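Can the robots do my tidying yet? (short answer, no. longer answer, read on)

8/8/22

Quick one tonight, dinner is in the oven and I have a timer going. A few of you asked after the May post whether I'd changed my mind about chore robots. Sort of. I've spent more time since then watching one try to tidy up a floor, and I have Thoughts.

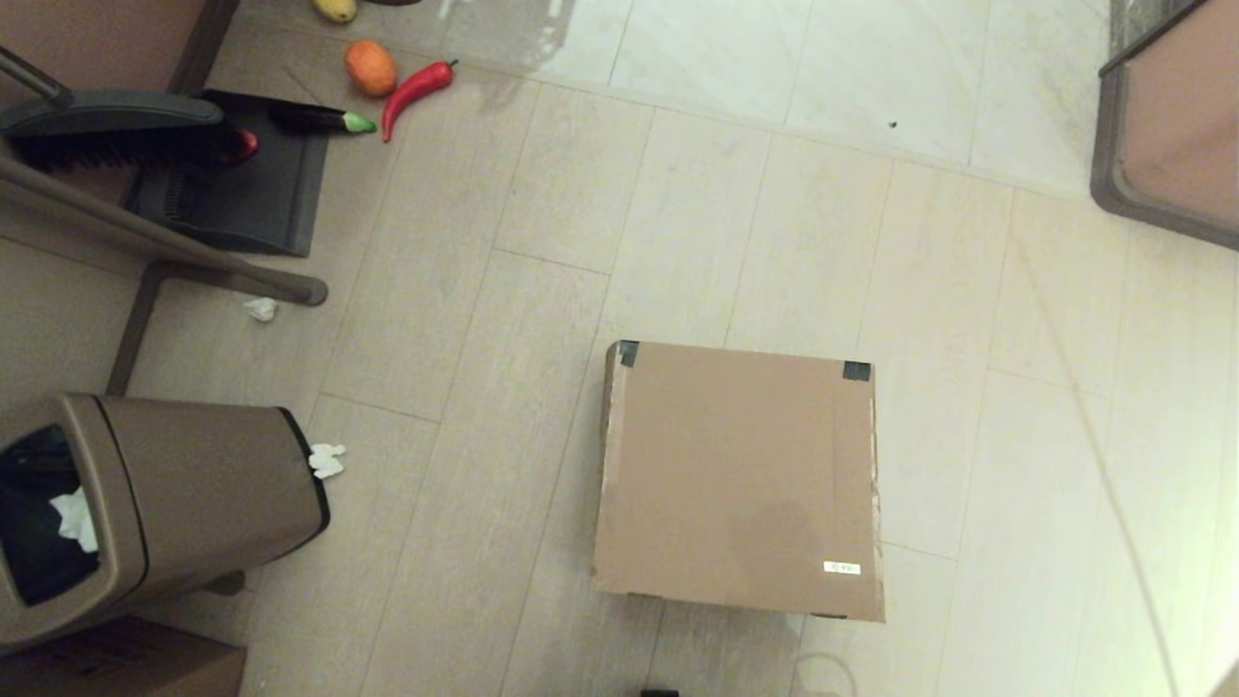
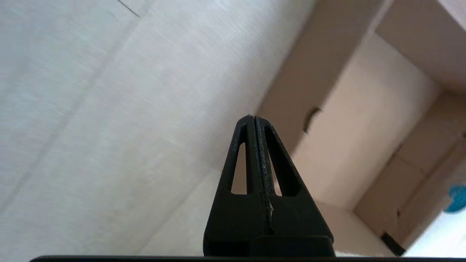
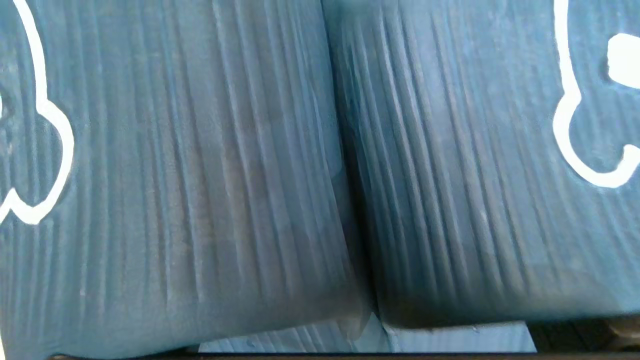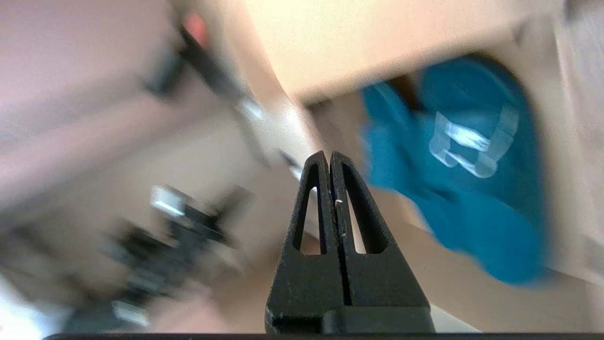

First one is the floor and the box, the other three are close up from the gripper end. The third is all blue fabric.

So. Look at that floor. Toy veg, broom, dustpan, bits of tissue, a bin that isn't standing up. Any parent reading this has walked past worse today. I'd give it two minutes, one if someone was at the door. And every single thing down there is a different problem for a machine.

The toy veg is the easy bit. Solid, holds its shape, bright colours. An aubergine stays an aubergine when you grab it. I'd trust most arms with the aubergine.

Tissue — no. Weighs nothing, squashes, and you have to decide it's rubbish in the first place. A crumpled tissue by a bin is rubbish. A folded one on a table probably isn't. We know that without thinking, and I've no idea how you'd write it down.

And then cloth, which is where I always end up moaning. Ribbed, puffy stuff like the blue is lovely to hold if you have hands. You pinch a bit, feel it slide, pinch more. Two stiff fingers closing on it get a ridge, or a fold, or two layers when you wanted one. Where does it even start? Where's the edge? My own washing beats me some mornings and I've had years of practise.

Boxes I go back and forth on. A box is square and it sits still, good. But flaps! Open flaps stick out at silly angles and get in the way of anything coming in from the side. You or I just knock them back with a wrist and don't notice we did it. I never counted that as a skill before I started watching this stuff.

Somebody in the comments last time said shops and warehouses have this solved. Bits of it, yes. I did a stint packing at Clostlow years back, 500 parcels on a good shift, and the Weldu line next to us did one size of carton all day long and never got bored. But it was one size. Anything odd came over to the humans in a cage. Bent lid, humans. Soft bag, humans. A house is the cage, basically. Everything in it is the odd one.

Also speed. Folks forget speed. If it takes 23 minutes to do a job I can do in two, I have to really hate the job. (I do really hate some of them. Bathroom. Take the bathroom.) And if I've got to stay in the room and watch it the whole time then I haven't saved anything, I've just swapped sweeping for supervising.

Then money. Tirken wanted £873 for the floor thing I looked at in spring, and it only does the floor, and you have to pick everything up off it first. Which was the job!! The Tridine one was cheaper but same story.

What I'd pay for, today, no questions:

something that picks toys up and drops them in a box, any box, doesn't have to be neat
something that gets the washing from the machine to the basket, never mind folding
something that stands a bin back up

That's it. Not fussed about it having a face or talking to me.

Where I have shifted a bit is I used to say never, and now I say not for a while. Grabbing one hard toy looks near enough there to me. It's all the joining up between the grabs, knowing what goes where and when you're done, that teh machines are miles off. Ask me again next year and I'll probably still be holding the dustpan.

Timer's gone. Comments are open, be nice, and if you've got one of those window cleaning ones tell me if it's any good before I spend £143 on it.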